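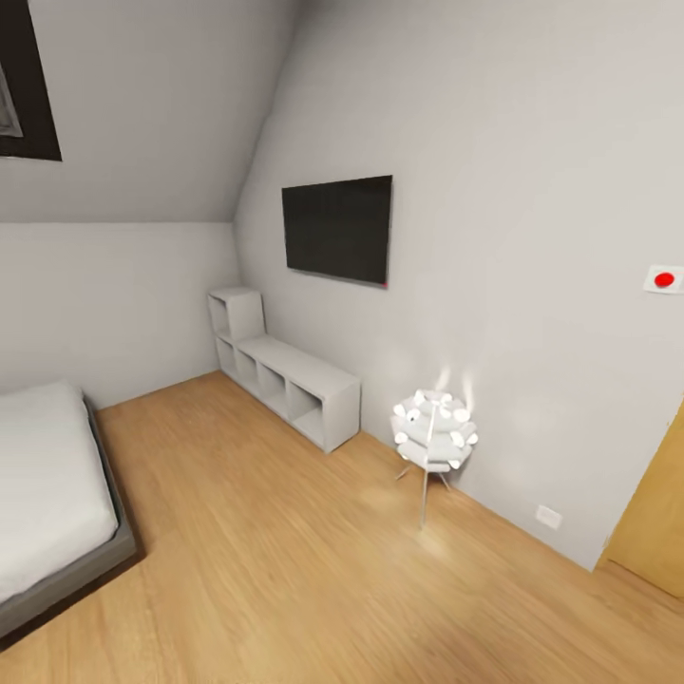 Does the club still build anything, one parent asked at the July open house, or is it all on a screen now? The same parent wanted to know if students who had joined to use tools would end up sitting at a keyboard all year.

It's a fair thing to ask, and we have had the same question by email a few times. The short answer is that the Pludthorpe Robotics Club does both. Tuesdays are still build nights, and the drill press is still in the back room. Thursdays are for Drisum, the simulation project, and that is where most of the news is this time.

Search this site Enter keywords Go

Drisum is a student-run project. The club has 11 members working on it this year, from ninth grade up. They set up furnished rooms on the computer, put two robot arms in them, and write the code that moves the arms. The current room is a small attic bedroom with a sloped ceiling, a bed, a TV on the wall and a set of white cube shelves. The floor lamp was picked out of the free model library after a vote that ran longer than it needed to.

The group chose a bedroom on purpose. Last year's room was a bare square with a table in the middle, and code that worked there fell apart as soon as anything else was added. With furniture in the way, the path planner has to plan.

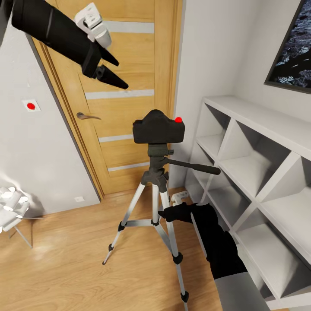 Carla Wendt
Club Newsletter Editor
Sun 9 November

The fall task is the camera tripod. The arms have to come in from two sides, get close to it without knocking it, and take hold so that it can be moved away from the door. With one arm this is mostly a matter of patience. With two, each arm is also an obstacle for the other, and a lot of the first month went into keeping them apart.

The students split the work this way. One group writes the approach for the upper arm, which deals with the camera and the head of the tripod. A second group has the lower arm and the legs. A third group keeps the room files, checks that every object has a sensible weight and collision shape, and runs the tests. Groups trade places after winter break so that everyone gets a turn at the part they say they don't like.

Since the start of the semester the test group has logged 67 full runs. A run is stopped if either arm touches a wall, the door or the other arm. The most common fault early on was the pan handle. It sticks out from the head, and the planner was treating the head as a plain box with nothing attached. Once the handle got its own collision shape, the upper arm began to go around it. The next fault was slower to find. The lower arm would stop for no clear reason partway to the legs. The cause was one line that mixed up degrees and radians, and it had been in the shared code for weeks.

Students now write down every stopped run in the log, with the reason and the version of the code. This was not popular at first. It has made Thursdays a good deal quicker, and new members can read back through it and see what has already been tried.
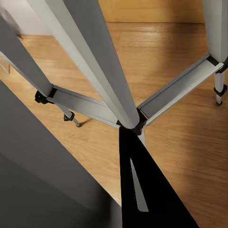 Choosing where to grip has been the main subject of the last few meetings. The lower-arm group began with the legs, on the grounds that they are the biggest thing to aim at. The trouble with a leg is that the tripod wants to turn around it when the arm pulls. Their newer plan goes for the middle. From overhead you can see why it is tempting: the spreader arms come in from the side legs and meet the middle leg at the black hub, so a hold there is close to the center of the whole thing. There isn't much room for a finger, and the approach has to be slow. Both plans are still being tested, and the group will pick one before the Bermúdez meet.

That meet is the one firm date on the calendar. Teams send in their code ahead of time and it is run on the host's machines, in a room the teams haven't seen. Scoring is out of 400. We scored 346 last year with the table task, losing most of our points on time. The students would like to beat that, though the two-arm class is new to us and we don't know what a good score looks like.

Build nights go on as before. The shop group is finishing a two-finger gripper on the Pavell base, using parts left over from last season, and plans to run the Drisum code on it in the spring. It will be attempting a much simpler job, picking up a block and setting it down. Anyone on the Thursday side is welcome to come on Tuesday and help with the wiring.

A few reminders. Permission slips for Bermúdez go in the box outside the shop. Laptops need to be charged before Thursday meetings, as there are only a few outlets by the long bench. Safety glasses have to be returned to the rack at the end of build night, including the ones that fit over regular glasses. New members can still join either group, and no coding experience is needed for the test group.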